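Skesbridge Local History Evening - my notes, 7/25/18

Slide 1. Title. Say hello, thank Anong Chuensuk for lending the projector and for reading all this through when it was twice as long. Check the back row can hear me. Water is on the windowsill.

Slide 2. So, why a talk on market bread? I got into this because I was looking for something else entirely (my gran's address, which I still haven't found) and kept tripping over bakers in the old rate books. Pages of them! Every second doorway on Podura Lane seemed to have an oven behind it.

Slide 3. The map. Give people a minute to find their own street. Somebody will ask about the car park, and yes, it was Declercq's yard, I get to that later.

Slide 4. How the day ran. Dough was mixed in the evening, left overnight, shaped in the small hours. The first batch was out before the market set up. Talk about the trough here - big lidded thing, and the apprentice often slept on the lid for the warmth. I love that. Pause for the laugh if there is one.

Slide 5. Flour. This is the heavy bit, so go quickly. Declercq's bought in sacks by the cartload, about 400 in a good year, and the ledger grumbles about damp on nearly every page. Read out the August entry, the one with the weevils. Don't do the voice.

Slide 6. The loaves themselves. The cottage loaf, the tin, and the thing they called a Skesbridge flat, which I've now baked 25 times and got right 3. It wants a very hot floor to the oven and mine is an electric one from a catalogue. There are some on the table at the back, please do take a piece, they're better with butter.

Slide 7. Price rows. Short version: loaf goes up, people shout, loaf gets smaller, people shout again. Mention the letter in the parish chest with 3,000 words on crust (I skipped the middle of it). If I'm running late, drop this slide and go straight to the closing of the lane.

Slide 8. The last oven. Declercq's let the fire go out the winter the roof came in. The tiles went to the chapel porch, and if you look left as you go in you can still see the scorch marks on two of them.

Slide 9. What's left. Dralletico, the café on the corner, has kept the old shop front and the hooks in the ceiling, and they were very patient with me and my tape measure.

Slide 10. Questions. Repeat each one aloud before answering, I always forget. If it's about yeast, I can go on for ages, so watch the clock. Ask whether anyone has family photos of the lane, even blurry ones, and pass the clipboard round for names.

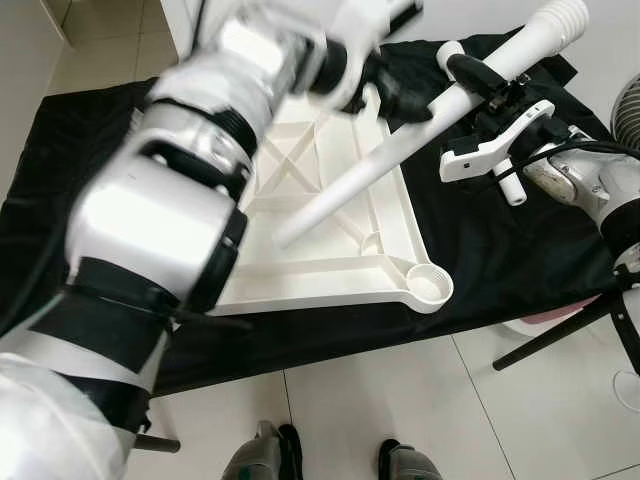

And if there's time left over, tell them the story of the runaway bread cart - it starts at the top of Podura Lane with a loose wheel and ends in the duck pond, and I've got both versions on the yellow card.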